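# Sorting arm stopped after pressing too hard on the board at Nandeck

The block-pushing arm in the Nandeck workshop has been switched off for the time being, after it bore down on its wooden board last week and kept pushing until a person on shift reached the stop button.
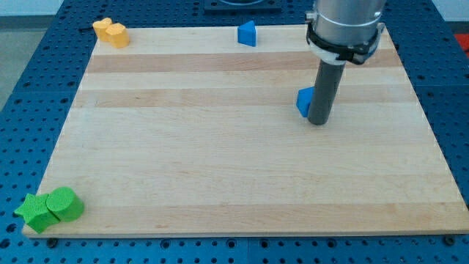
Mirela Barbosa was at the desk when it happened, and she is the first to say she was lucky to be looking up at the right moment. The arm had been running the same job all morning, sliding little blocks around and gathering them by color, which is a slow and rather pleasant thing to watch if you have a cup of coffee and nowhere to be. It works with a plain rod that leans a little and is meant to travel just over the wood, close enough to nudge a block without ever putting real weight on the board. The greens go to one corner and the yellow-orange ones to another, with the heart and the hexagon touching, and it was during a run at the blue ones that the motors changed their tune and she heard the board creak.

"It was a sort of groan, and I have heard a lot of noises in that room but I did not know that one," Barbosa said. "I was up out of my chair before I had decided to get up."

She pressed the stop, and the arm held where it was. Nobody was hurt, and we are all very glad to be able to write that. The rod came away with a slight bend near the collar and has since been replaced, and there is a shallow dent in the wood that you can find with a fingertip if you know where to feel for it.

The log tells most of the story. The arm had finished 3660 pushes since its last height check, and somewhere along the way its idea of where the board sits had slipped by 2 millimeters. That doesn't sound like much (it didn't to me, when I first heard it!), but with a stiff rod and a solid table underneath there is very little room for anything to give. The force limit ought to have caught it and shut the motors down by itself. It didn't, and the reason seems to be a setting that was raised in December, when the arm kept halting for no good cause and everyone was tired of walking over to start it again. The higher number was meant to stay in for one afternoon and was still there last week.

Skornia, who built the controller, had the log the same evening and wrote back with a list of 12 checks to run before the arm moves under power again. Endberg is lending a load cell so the pushing force can be measured properly at the tip, and the folks at Nasution, who run a very similar table, have kindly gone through their own settings and found nothing out of place.

For now the old force limit is back in, and the height check will be done at the start of every session, with the result written on the sheet by the door. Anyone who works with the arm is asked to come to a short refresher on Sat 15 June, upstairs in the meeting room. There are 17 seats, so please put your name down with Mirela if you can, and do tell her if you have noticed the arm sounding odd at any point this spring, even if it seemed too small to mention at the time. She would much rather hear it twice.

The restart date hasn't been set. Projects that need table time can use the hand-guided station in the meantime, and the booking page has been updated.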